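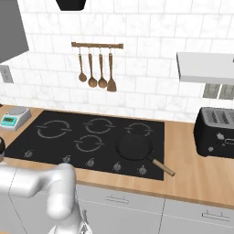

What vinyl do I need for a game logo on the rear window of a car?

Outdoor cast vinyl, gloss, with a medium tack transfer tape over it. Craft shop vinyl lifts at the corners by March.

AdiMenon
Thanks. It's the Zisaro crest from the second game, the one with the broken ring. I want it 200 mm across. Does the thin lettering round the outside survive at that size?

Teodoro_V
Mine did, but I had to thicken the letters in the file first. Slow the blade right down as well. I cut mine on a Skomix and the small e kept tearing out until I did.

Kathleen NG
I'd leave the lettering off. You can't read it from the car behind and it's the first bit to peel.

Teodoro_V
Disagree. Without the lettering it looks like a tyre brand.

AdiMenon
I'd like to keep it if I can. Inside or outside of the glass?

Kathleen NG
Outside. The heater lines are on the inside and you'll pull them off when you come to remove it.

AdiMenon
Outside then. I've put the file in the downloads section as Zisaro ring 58, letters thickened. Anyone can cut it for themselves. I was also thinking of doing a batch for the meet-up and asking a couple of quid each to cover the roll.

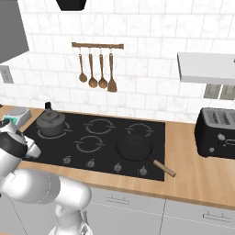
Amber Koster
Please don't charge, even to cover the roll. Giving them away among ourselves is one thing - selling somebody else's logo is another, and it would be the forum that got the email.

Teodoro_V
It's a couple of quid for materials. Hardly a business.

Amber Koster
Still money for their artwork. Write to them and ask if you want to do it properly.

AdiMenon
Fair enough, free ones only. I've got most of a roll left in white and a bit of red. Post here if you want one and say which colour.

Kathleen NG
White please. No lettering.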